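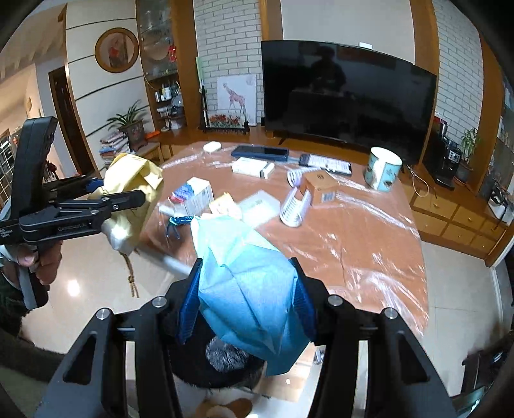 浅蓝色布袋配深蓝色抽绳，浅黄色布袋配棕褐色抽绳

# Findia 抽绳小布袋（Macedo 系列）

货号：1839
颜色：浅蓝、浅黄
包装：2只装，两色各一
供货：Ulleo 日用品页，Plulldale 仓发货

Macedo 系列是 Findia 的软质收纳袋，本页介绍其中的小号抽绳款。袋身是单层布，没有内衬、夹层和硬底，袋口用一根抽绳收紧。它用来装零散的小件：数据线、耳机、药盒、软管、小包装袋、钥匙、文具、旅行用品。装满以后鼓起来，倒空以后可以叠平，放在抽屉里或者塞进包的侧袋都行。

两种颜色分开使用最方便。家里用得比较多的分法是浅蓝色装电子小件，浅黄色装日常护理用品，也可以一人一只。颜色浅，在深色的包里容易找到。

## 规格

| 项目 | 说明 |
| --- | --- |
| 货号 | 1839 |
| 系列 | Macedo |
| 类型 | 抽绳小布袋，小号 |
| 袋身颜色 | 浅蓝、浅黄 |
| 抽绳颜色 | 浅蓝袋配深蓝绳，浅黄袋配棕褐绳 |
| 袋身结构 | 单层，无内衬 |
| 袋口 | 单侧抽绳 |
| 洗涤温度 | 不超过40℃ |
| 防水 | 否 |
| 密封 | 否 |
| 每份数量 | 2只 |

面料成分印在袋内洗标上，不同批次以洗标为准。

## 袋身

布料偏软，捏在手里会起较宽的褶，放下以后也不会自己撑平。这是软布袋的正常状态，不影响使用。浅蓝色在起褶的地方看上去有深有浅，受光的一面偏白，背光的一面偏蓝，拍照时尤其明显。浅黄色比较淡，在暖色灯光下接近米色。收到货后如果觉得颜色与网页不同，请先在日光下看一下，再与客服联系。

单层布的好处是轻、干得快，里面有东西时从外面能摸出大致形状。缺点也很清楚：不防震，不隔热，不挡尖锐物。相机镜头、玻璃瓶、剪刀、带刀头的工具都不建议直接放进去。确实需要放的，先用别的东西包好。

布袋出厂时是叠起来装的，打开会有折痕。可以洗一次再用，也可以直接用，折痕会随着使用变淡。

## 抽绳

每只布袋一根抽绳，绳从袋口的穿绳道里绕过一圈，两头从同一侧出来，尾端打结。拉住绳结，另一只手把袋口的布往反方向推，袋口就收紧了。打开时用两根手指插进袋口往两边撑，不要从绳尾处硬拽布边。

绳子留得比较长，收紧后会垂下来一段。平放在桌上的时候，绳尾可能搭到桌边，有小孩或宠物的家庭请把绳子绕在袋口上，或者塞进袋里。嫌长可以自己剪，剪之前先在新的位置打好结，确认袋口能够完全撑开，再剪掉多余部分。剪口容易散的话，可以再打一个结。

两种绳子的颜色不能互换选购。需要单独的备用绳，请在 Ulleo 下单时填写货号1839，并注明深蓝或棕褐。

抽绳收紧后袋口中间仍会留一个小孔，这是所有单绳布袋都有的情况。很小的东西，例如耳钉、针、单粒药片，请先装进带盖的小盒，再放入布袋。

## 适合装什么

### 手机配件

充电线、转接头、耳机和小号充电头可以放在一起。线先绕成圈，用扎带或魔术贴固定，再放进去，否则取一根会带出好几根。手机可以临时放入，但袋身没有缓冲层，不能代替保护壳。屏幕朝向比较平的一面，不要和钥匙放在同一只袋里。

耳机盒一类的圆角小盒很适合这款布袋，盒子不会勾布，拿进拿出都顺手。

### 药盒与软管

纸质药盒可以整盒放进去，说明书留在盒内。不建议为了省地方把药板从盒里拆出来混放，时间一长就分不清名称和有效期。软管类的药膏请拧紧盖子，盖子朝上放，最好外面再套一层小的密封袋。布袋不防水，药膏漏出来会渗到外面。

需要避光、冷藏或防潮的药品，按药品说明保存，不要放在布袋里。家中有儿童的，装药的布袋与原包装药品一样，应放在儿童拿不到的地方。抽绳袋口没有儿童安全功能。

### 小包装和扁盒

独立包装的湿巾、茶包、创可贴、扁平的透明塑料盒，可以竖着排在袋里。扁盒先放，软的东西后放，袋子会比较稳。小包装的边角如果是锯齿形的，朝下放，免得取东西时刮手。

### 塑料小件

带孔或带槽的塑料筒、卷发筒、小夹子这类东西，形状不规则，在抽屉里容易滚。装进布袋以后收紧袋口即可。这类物品体积大但不重，不要硬塞，塞到袋口收不拢就应当分成两袋。孔槽的边缘如果有毛刺，先磨平，不然会把布勾出线头。

### 旅行

一只装线，一只装药和护理小件，到了住处直接放在床头。出行前把两只袋子倒空检查一遍，过期的药和坏掉的线顺手处理掉。布袋可以放入随身行李，过安检时如需单独取出电子用品，连袋一起拿出来即可。液体请按照承运方的规定另外包装。

## 不适合装什么

- 没有密封的液体、膏体和粉末
- 散装食品
- 刀片、针、剪刀等尖锐物
- 刚从水里拿出来的物品
- 刚用完、还有余温的电器
- 长的硬纸盒，斜着塞会顶住袋底
- 需要防震或防静电包装的零件

袋底承受的是布和缝线的力，长盒子的一角顶在同一个位置，时间长了会把布磨薄。长盒子平放在抽屉里就好。

## 桌面整理的做法

先把桌上的小东西全部拨到一边，不急着装。常用的和不常用的分开，每天都要拿的手机、钥匙留在外面。其余的按用途放成两堆，一堆归浅蓝袋，一堆归浅黄袋。

装的时候硬的在下，软的在上。放好以后提起袋口轻轻抖一下，让东西落到底，再收绳。袋子平放时最好让绳尾朝向桌子里侧，避免走过时带到地上。

桌面如果铺了塑料膜或软玻璃，膜起皱的地方容易积灰，布袋放上去之前擦一下。浅色布沾灰比较明显，浅黄色又比浅蓝色更明显一些。刚擦过的桌面要等干了再放，塑料膜表面的水不会自己吸走，布袋贴上去会洇出一块。

袋子里的东西每隔一段时间倒出来看看。线头、纸屑和药盒上掉下来的碎片会积在底部两角，把袋子翻过来拍掉就可以，不一定要洗。

## 清洗与晾干

1. 倒空袋子，翻到反面，抖掉角落里的碎屑。
2. 把抽绳松开，绳尾重新打紧，防止洗的时候缩进穿绳道。
3. 用不超过40℃的水手洗，中性洗涤剂即可。深色绳与浅色布连在一起，不要长时间浸泡。
4. 机洗请放进洗衣网，选择轻柔程序，与浅色衣物同洗。
5. 不要漂白，不要烘干。
6. 挂晾时夹住袋底，袋口朝下，绳子自然垂着。
7. 干透以后翻回正面，用手把袋口一圈布拉匀。

局部有污渍，用湿布蘸一点洗涤剂点按，再用清水按干净，不要来回搓。药膏或油类沾上以后尽快处理，放久了会留下印子。浅黄色袋子上的碘类药水印一般洗不掉。

需要熨平时用低温，从反面熨，避开绳子。袋口穿绳道有两层布，熨的时候先把绳子拉到一侧。

## 绳子缩进去了怎么办

绳结松开以后，绳头会缩进穿绳道。处理方法是在绳头别一枚小号安全别针，从穿绳口伸进去，隔着布一点一点往前推，从出口拉出来，重新打结。推的时候布会堆在一起，推一段就把布往后捋一下。整根绳子脱出来也是同样的做法，只是要绕完一整圈。

没有别针的，可以把绳头用胶带缠硬，代替别针往里推。胶带要缠紧，中途脱落在穿绳道里会比较难取。

## 常见问题

**能只买一种颜色吗？**
货号1839固定为浅蓝、浅黄各一只，不拆售，也不换色。

**有没有更大的？**
Macedo 系列另有中号和大号，在 Ulleo 的系列页可以看到。中号与小号结构相同，大号为双侧抽绳，不在本页销售。

**能不能印字？**
零售订单不提供印字。团体订购请通过页面下方的询价表提交，图样需要另外确认。自己用布用记号笔写名字没有问题，写之前在袋内垫一张纸，以免透到另一面。

**新袋子有味道，正常吗？**
拆封后可能有新布的味道，通风放一段时间或洗一次会散掉。味道刺鼻的请联系客服，不要继续使用。

**绳子会掉色吗？**
深蓝色绳首次洗涤时水里可能略带颜色，请单独洗第一次，洗完立刻挂起来，不要团着放。棕褐色绳同样建议首次单独洗。

**可以当零钱袋吗？**
可以，但硬币较重，装得多了绳子会自己松。收紧以后把绳子绕袋口一圈再塞好。

**可以装食物吗？**
本品未按食品接触用品销售。独立密封包装的糖果、茶包可以放，散装食品不可以。

**袋底看起来有一个尖角，是不是裁歪了？**
软布袋提起来或捏住中间时，布会往下垂，一侧的角会显得尖。把袋子平铺后两边对齐，即为正常。平铺后仍然明显不齐的，请拍照联系客服。

## 库存与发货

Plulldale 仓现有库存484份，卖完后页面会显示补货状态，可以登记到货提醒。下午三点前付款的订单当天出库，之后的订单次日出库，仓库休息日顺延。七月盘点期间出库会慢一些，具体安排以结算页的提示为准。

每份用一个纸袋包装，两只布袋叠放在内，不附礼盒。同一订单购买多份时合并装箱，不分开包。如果是送给不同的人，请分别下单并填写各自的地址。

## 退换

未使用、未洗涤、包装标签齐全的，可以按 Ulleo 的退货规则办理。已经剪短抽绳或写过名字的不退换。收到时发现以下情况，请保留原包装并提供照片：

- 颜色组合不对
- 抽绳缺失或断开
- 袋身有破洞
- 侧缝或底缝开线
- 两只袋子平铺后大小明显不同

线头略长不属于质量问题，用剪刀贴着布面剪掉即可，不要用手扯。

## 包装内含

- 浅蓝色抽绳布袋，配深蓝色抽绳
- 浅黄色抽绳布袋，配棕褐色抽绳
- 洗涤说明卡

咨询或订购备用绳，请在 Ulleo 站内留言，写明 Findia Macedo 1839。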